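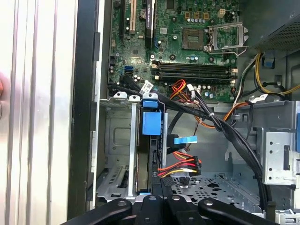 How often should the stairs in a shared building get a proper look?

Twice a year is plenty for most places, once in November before the ice comes and once in spring after the salt has done its worst. If you have a lot of foot traffic or an older building, add a quick walk in between.

I love this job. I really do! An hour on the stairs with a flashlight and a tape measure and you know your building better than you did at breakfast. Below is the list we use at Jurnus House, with the comments from our last round left in so you can see how we fill it out.

STAIR AND LANDING CHECKLIST
Mark each line OK, FIX or WATCH.

1. Treads, front stair. OK
Walk up the middle, then down along the wall side. All 37 steps are solid, and the new rubber edging from Miline is holding up beautifully on the lower flight.

2. Treads, back stair. FIX
Step 4 from the bottom rocks when you put your weight on the left. Two screws have backed out. Tape put down the same afternoon, repair booked.

3. Riser height. OK
Measure at both ends of each step. The odd one is always the bottom step, where somebody has tiled the floor and stolen half an inch. Ours is fine (I measured it again just for fun).

4. Handrails. WATCH
Grab and pull, hard, at every bracket. The rail on the third landing has a little play in it. Not enough to fail, but I've put a pencil mark on the wall so we can see if it moves by spring.

5. Rail ends. OK
They should return to the wall so a coat sleeve or bag strap can't catch.

6. Lighting. FIX
Check at 6 p.m., with the daylight gone. Second landing is dim. The Baumgartner fixture there hums and flickers, so change the whole thing and leave the bulb alone. What a difference a good light makes on a turn in the stair!

7. Light switches and timer. OK
Timer gives enough time to get from the street door to the top floor carrying groceries. Tested with groceries.

8. Landings clear. FIX
One stroller, one bag of potting soil, a stack of tile. Notes left on doors. The stroller was gone by dinner.

9. Outside steps. WATCH
Hairline crack along the second step, same length as last time. Grit bin full, scoop present.

10. Door at the foot of the stairs. OK
Closes by itself from any position, latches, doesn't slam. New closer from Indik, and it's lovely and quiet.

Cost of everything marked FIX: $1,229, with the light fixture the biggest piece of it. Print a blank copy for each stair and keep the old ones in the same folder, oldest at the back.

COMMENTS

stairwell_fan
Doing this for our building tonight. The pencil mark on the wall is such a good idea.

top floor left
We have 53 steps and a timer that quits at the fourth floor every single time. Item 7 should be in capital letters.

mapleandbrick
Do you check carpeted stairs the same way?

Reply from the author
Same list, plus run your palm over each edge and feel for loose carpet. Have fun with it!

Filed under: Home Safety, Checklists, Shared Buildings

Contact | © Jurnus House Notes | Back to top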